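Cevura Fruit Share: progress report for the spring grant period

Hi all, and thanks again for the extension on this one. You asked for something shorter than last time, so I've left out the appendix on crate sizes and tried to stick to what the money did.

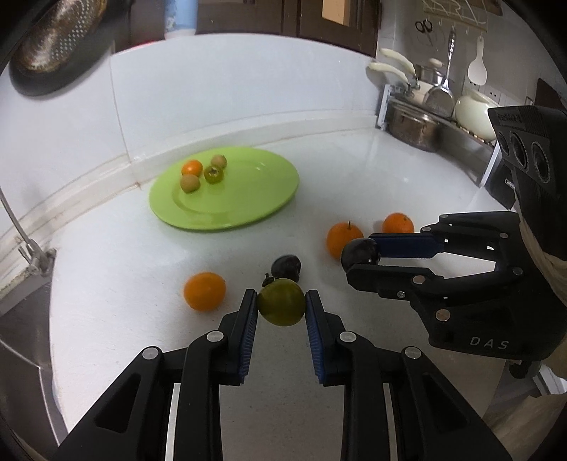
The big news is that we got to 189 households on the share list by the end of March, up from 60 when the grant started. Most of the new ones came through the two apartment blocks on the Jilter side of town, where the building newsletter ran our sign-up note without being asked (I would love to take credit for that). We had planned to cap the list at 150 until the second pickup point was running smoothly, but turning people away felt silly when the growers had fruit sitting there, so I let it run over. It made for a couple of long evenings and I'd do it again.

Citrus carried us through the cold months, as expected. Small oranges and mandarins go out the door faster than anything else we handle — kids will eat them on the walk home. The green tomatoes were more of a gamble. One grower had a greenhouse bed that wouldn't color up, and we took the lot at a low price with a half-page sheet on frying and pickling them. About the sheet: please can we have a little printing money next time? I've been using my own ink.

Pickup points. Fikre is working really well. It has parking, a ramp, and a door wide enough for the hand truck, and people hang around and chat, which I didn't plan for but am very happy about. The Cloltitz site has been harder. The hall changed its hours in February and we lost the 5 p.m. slot, so we're now squeezed between a dance class and a choir. Numbers there dropped for a month and then mostly came back once we sent out the new times by text. I'm still looking for another room nearby. If anyone on your end knows of a ground-floor space with a sink and some shelves, send it my way!

Money. We spent $449 less than budgeted on transport, because one of the growers started dropping off at Fikre on the way to market. I'd like to move that to cold storage if you're okay with it. The old fridge is loud and the door seal is going, and I don't think it has another summer in it. Everything else is within a few dollars of the plan. The spreadsheet is in the shared folder, in the tab called "spring" (ignore the one called "spring old").

Things that didn't go so well: the recipe swap never really took off. We set up a board at both sites and got plenty of people reading it and hardly anyone pinning things up. I think folks are shy about writing a recipe out by hand. I'm going to try just asking people at pickup and typing it up myself. The Saturday-style tasting table I pitched in the application also hasn't happened, mainly for lack of hands, and I'd rather push it to September than do it badly in the heat.

Waste has been low. Anything too soft to hand out goes to a neighbor of the Cloltitz hall who makes jam, and we get some jars back for the pickup table.

Next up is stone fruit, which bruises if you look at it wrong, so I'm pricing shallower trays now. I'll also be calling round the households that signed up and then stopped coming, to find out if it was the hours, the fruit, or just life. You'll have those answers in the summer report, along with two quotes for the fridge. If you could let me know about moving the transport money before the end of May, I can catch the spring prices.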